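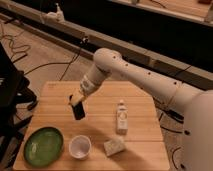 The First Run of the 156

Filed under: Short Fiction / Wheels & Roads

I had been driving for Ustell nine years when they handed me the 156, and I want you to understand what that meant to me. Every driver at the depot wanted that route. It climbed straight out of Jerdale, over the ridge and down the other side to the old mill, and no bus had gone that way since I was in grade school!

I was up at four. My uniform shirt was ironed twice, my thermos was full, and the bus was parked in the last bay with its new sign glowing orange. 156 RIDGE. I walked all the way around it just to look.

Benito Peñalver was on dispatch that morning. He slid the run sheet through the window and told me not to expect a crowd. They had put up flyers in September, he said, and maybe half of them had blown off the poles by now.

"Somebody will come," I said.

"Sure," Benito said. "Take a book."

I did not take a book. I took a bag of my mother's coconut candy to hand out, and I pulled out of the yard two minutes early because I couldn't sit still.

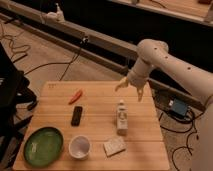
Shamim Rana came on the radio before I had even reached the bridge and asked if it was true the 156 had the new heaters. It was true. You could have baked bread in there. She said she was stuck in the 221 with a door that whistled, and that I should please think of her when I got to the top.

The first stop was empty. So was the second. At the third there was a dog, a big yellow one, and he watched me open the doors and close them again. I gave him a wave. The road started to climb, and I dropped a gear and felt the whole bus lean into it, and oh, that engine! It hummed like it had been waiting for a hill its whole life.
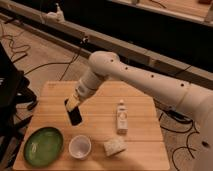

At the fourth stop, just under the ridge, a man in a long coat was standing with a suitcase and a birdcage. I nearly went past him out of pure surprise.

"Is this the 156?" he asked.

"It is the 156," I said, much too loudly. "It's the very first one."

His name was Ruwan Sarkar, and the cage was empty. He was going down to the mill side to pick up a canary from his sister. He used to make the trip on foot when his knees were good, and then for years he hadn't made it at all. They had talked on the phone every night and had never once had lunch.

He sat right behind me and ate four coconut candies. When we came over the top the sun was just getting up, and the valley was pink from end to end. Neither of us spoke until the first bend.
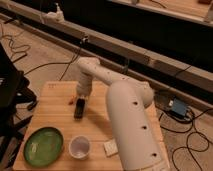

Going down, he wanted to know where the bus stopped on the far side, so at the passing place I took out my pen and drew it for him on the back of the run sheet. It's an easy map. The road drops dead straight there, and the stops are Chapel, Orchard and Mill. I made three round dark dots, one under the other, just like the three small holes down the front of the white arm in the picture, and wrote the names beside them. He folded the sheet into his coat before I could tell him I needed it back.

His sister was waiting at the bottom dot in a red hat. She had the canary under a dish towel, and she was shouting at him before the doors were open, something about how thin he'd gotten.

I radioed in from the turnaround.

"One passenger," I told Benito.

"One's not bad," he said. "You got the run sheet?"

"He'll bring it back this afternoon," I said. "He's riding home with me at three."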